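How to plan a hut-to-hut weekend in the Skarnwood without booking a tour

Got a lot of messages after the last post so here it is, the whole thing written down in one go. Typing this between two trains so forgive the mess. This is for the 3 day loop, two nights in huts, start and finish in Grudel. You don't need a guide for it. You do need to do things in the right order, which is where most people get stuck.

Step 1. Pick your dates around the huts, not around your vacation

The huts fill up before anything else does. Zeltia hut is the small one and it decides your trip. Get a bed there, then build the rest. If Zeltia is full on your night look at the night before or after – don't try to skip it and walk straight through to Humphreys. I did that once. Got in after dark, dinner was over, had crackers.

Bookings for the summer open in March. Early morning is best, the site crawls by lunchtime. If you miss it, email. Cancellations come up all the time, mostly in the last week before.

What you need when you book:

Full names of everybody in the group
A phone number that works abroad
Any food stuff (vegetarian, allergies)
Which direction you're walking

That last one matters. They want to know where you're coming from so they can call the other hut if you don't show up.

Step 2. Decide on a direction

Clockwise: Grudel, Zeltia, Humphreys, Grudel. Steep first day, easy last day. Counterclockwise is the other way around, obviously, and you end with a long downhill on tired knees. I say clockwise. Elfriede Schwaiger, who I walked it with the first time, swears by counterclockwise for the morning light on the lake. She also has better knees than me.

If it's your first multi day walk go clockwise.

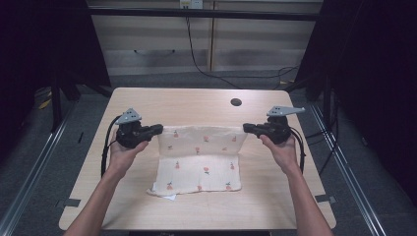 Step 3. Sort out getting there

Train to the valley, then the bus up to Grudel. The bus is small and it does fill up on holiday weekends. Sit on the right for the views. Buy the return at the same time, the driver will sell you both, and there's no ticket machine at the top.

Driving is possible. Parking lot is by the church, pay at the machine, coins only when I was there. Put the ticket where it can be seen and take a photo of it. Don't park along the road to the sawmill even if you see other cars there, they tow.

Last bus down leaves late afternoon. Check the time on the board when you arrive and write it down. The one online was wrong for the whole season last year.

Step 4. Get a map. A paper one

Phone signal is fine in Grudel, patchy on the ridge, gone in the woods. Download the area offline and also carry paper. The tourist office sells one that covers the whole loop on one sheet. Ask for the hiking one and not the free one, the free one is mostly ads for fondue.

Mark on it before you leave:

Both huts
The two stream crossings
The turnoff after the lake (easy to miss, sign faces the wrong way if you're going clockwise)
The emergency path down to the road

Step 5. Pack light, really light

You're carrying it all. I take a 30 liter bag and I still bring too much. Huts have blankets so no sleeping bag, but you must have a liner, they check. Short list:

Sleeping bag liner
Rain jacket and something warm, even in August
Indoor shoes or thick socks, no boots past the door
Headlamp
Earplugs!!
Cash
Two water bottles
Lunch for day one
Blister tape

No towel bigger than a face cloth. No second pair of pants unless rain is forecast. No book, there are books at the huts, mostly terrible thrillers, thats part of it.

Cash again because people always ask. Zeltia takes cash only. Bring 50 more than you think you need, there will be cake.

Step 6. Day one, Grudel to Zeltia

Start before ten. Up through the village, past the last farm, then left at the trough. From there it's forest and it's steep and it goes on for a while. Take it slow. You come out of the trees onto pasture and the worst is over. Eat lunch there.

There's a summit marker on the way with 999 m painted on it, everybody takes a picture, everybody complains it isn't one more. Not the top of the day by the way. You have another climb after it.

At the hut: boots off, say your name, get your bunk, then order dinner. In that order. Dinner is served once and it's early. 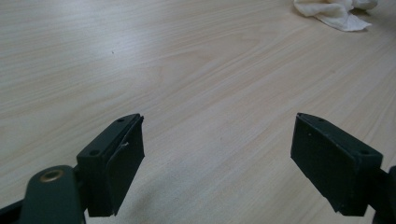

Step 7. Day two, Zeltia to Humphreys

The long one but the nicest. Fill both bottles before you leave, the spring marked on the older maps was dry both times I passed. First stream crossing has a bridge. Second one has stones. After heavy rain ask at the hut before you set off and if they say go around, go around. It adds more than an hour and it's dull, but fine.

The lake is the place for a break. Cold swim if you're that sort of person. Then watch for the turnoff, see step 4. If you reach a fence with a metal gate you've gone too far, go back.

Humphreys is bigger, has showers (pay for a token at the bar, 3 minutes of hot water, be quick) and you can usually get a late dinner if you call ahead. Glenys Beddoe emailed me to say that the upstairs dorm is quieter than the one by the kitchen. Seconded. Ask for it.

Step 8. Day three, back to Grudel

Mostly downhill on a forest track. Leave after breakfast and you'll be at the bakery for lunch. Nothing to get lost on. Poles help if you have them.

Catch the bus, or stay one more night in the village if you can, the guesthouse by the fountain was clean and cheap and had a bathtub.

If the weather turns

Storms come in the afternoon in summer. If you hear thunder and you're on the ridge get off it, either side. The emergency path is marked with yellow paint and comes out at a bus stop. Call the hut so they know you aren't coming. Please do this, otherwise they go out looking for you.

Will add the winter version seperately, different route, different huts. Train's here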